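Home Courses Handouts Reading list Contact

Bookkeeping for Small Shops, Handout 4: Profit and cash are two different things
March, by Zainab Akande
Reading time: 4 minutes

Last time we finished with the income statement of Flandora, the shop which sells dried flowers and ribbons to hotels. Several of you asked me after the class how a shop can show a profit every month and still have trouble to pay the rent. Today we look at this question slowly, with one order only.

1. One order

Flandora receives an order from a hotel. The price on the invoice is 900 dollars. To fill the order, the shop must buy flowers from the supplier, Grollik, and these cost 620 dollars. We forget for the moment the rent, the wages and the tax.

The profit on the order is the price minus the cost, so it is 280 dollars. In accrual bookkeeping we write down this profit on the day when the goods are delivered and the invoice is sent. It does not matter for this entry if the hotel has paid or not. Please write this sentence in your notebook, as many mistakes in the homework came from it.

2. The same order, seen from the bank account

Grollik wants its money 11 days after the flowers arrive. The hotel pays slowly and the money comes 51 days after the flowers arrive. To keep it simple, we say that the shop delivers to the hotel on the same day it receives the flowers.

On the first day nothing happens in the bank. The books already show a profit.
On day 11 the bank balance goes down by 620 dollars.
On day 51 the bank balance goes up by 900 dollars.

Between the second and the third line there are forty days. During these forty days the shop has a profit on paper and less money than before. If the rent falls in this period, the owner must have savings, or a credit line, or she must ask the landlord to wait. I call this period "the gap". Your textbook uses a longer name, the cash conversion cycle, and it also counts the days when goods stay on the shelf. We will add the shelf days in Handout 5.

3. Growth makes the gap bigger

This part is difficult for many students, so read it twice. Suppose that Flandora now has three such orders in the same week. The profit is three times bigger. But the money which must be paid to Grollik is also three times bigger, and it must be paid before any hotel pays. A shop with good sales can be in more danger than a quiet shop, if the owner looks only at the profit.

Rosalind Gallagher, who taught this course before me, used to draw a bathtub on the board, with a tap and a drain. The profit tells you if over the whole year more water comes in than goes out. It does not tell you if the tub is dry in the second week. I still like this drawing and you may use it in the exam, but label the tap and the drain.

4. What the owner can do

She can ask the supplier for more days. She can ask the hotel for a part of the price when it orders. She can offer a small discount for early payment, but then she must calculate it against the profit of the order. A discount which eats half of the profit is expensive money.

She can also say no to an order. Students do not like this answer, but in the Baysal case from the reader it was the right one. Look again at the second page of the case and find the day on which the balance is lowest.

5. For next week

Make a table with three columns: day, money in, money out. Fill it for the three orders of section 3. Then move the payment to Grollik ten days later and make the table again. Write two or three sentences about what has changed and what has stayed the same. 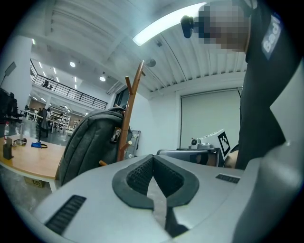 Use a pencil for the second table, and keep the first one clean so that we can compare them in class. The profit must be equal in both. If it is not equal, look for the mistake in the money out column first, and bring both versions with you even if you did not find it.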